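Teleoperating two arms around one carton

10 December 2019

The Warkesine task list has grown a packing section, and I have spent most of my bench time on the first item in it: an upright, open-topped carton, two arms, flaps and loose board. I drive both arms by remote control from a pair of handheld leaders and every joint position is logged along with the camera streams. A policy gets trained on the logs later. These are notes on the demonstration side only.

The carton is a harder object than the rigid blocks we used in May. A wall deflects when a finger touches it, the whole thing slides if only one side is loaded, and the rim is thin enough that a few millimeters of error puts the fingers on the wrong side of it. My current approach is to bring both grippers down from above, one per top edge, and commit to closing only when both are in place.

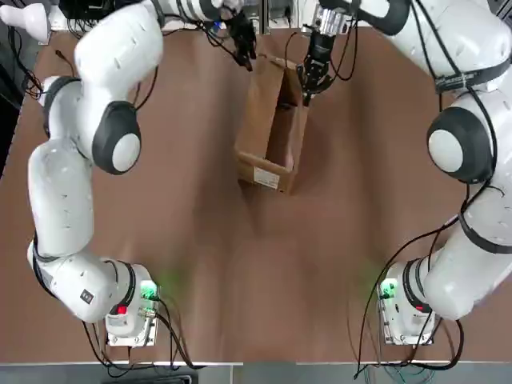 Force is the weak point. The leaders have no feedback, so I judge grip by watching the cardboard bend, and I tend to squeeze too hard. Audrey-Anne Beaudoin suggested limiting the gripper current in the Madura driver and leaving my hands out of it. I set the cap at 27 percent. It holds a wall without creasing it, and it gives up on anything heavier, so the cap has to be changed per task. I would prefer a proper admittance mode, but that waits on the next driver release.

The second thing I changed was the clutch. With the old mapping, a long reach ran my own wrist out of range before the arm had finished moving, and the recovery motion ended up in the data. Pressing the pedal now freezes the follower while I reposition. The frozen samples are dropped at export — they otherwise teach the policy to stop in midair for no reason.

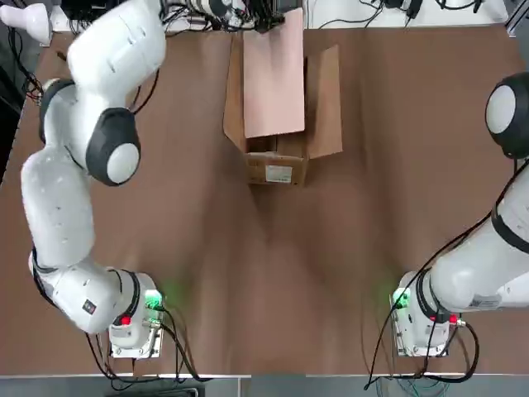 Numbers so far

The set stands at 3,227 recorded episodes, of which 2,493 survived review. Rejections are mostly my own: hesitation above the rim, a regrasp I didn't intend, one arm idling while I thought about the other. Another 212 were recorded with the clutch bug and I have moved them to a separate folder in case someone wants to clean them by hand.

Handling a loose sheet of board is its own subtask. The fingers need to get under or over an edge that lies nearly flat on the table, and the approach angle matters more than the speed. I tilt the wrist early, well before contact, and keep the other arm close to the box.
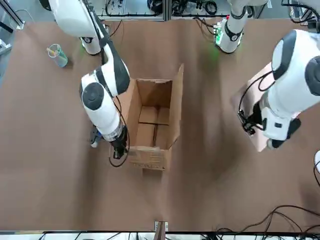
Camera placement still bothers me. The head view shows the arms and table well but loses the inside of the carton at some angles. The fixed view gets the interior and loses finger contact behind the forearm. I train on both and accept the bandwidth. Faleck, our labeling tool, handles two streams without complaint; Arsenault, the older one, drifts out of sync after a few minutes and I have stopped using it for this.

Next is the same task with the carton started at random yaw. I expect the clutch to get more use and the rejection rate to go up for a week or so. I also need to replace the left leader's trigger spring, which has become soft enough to affect the closing speed.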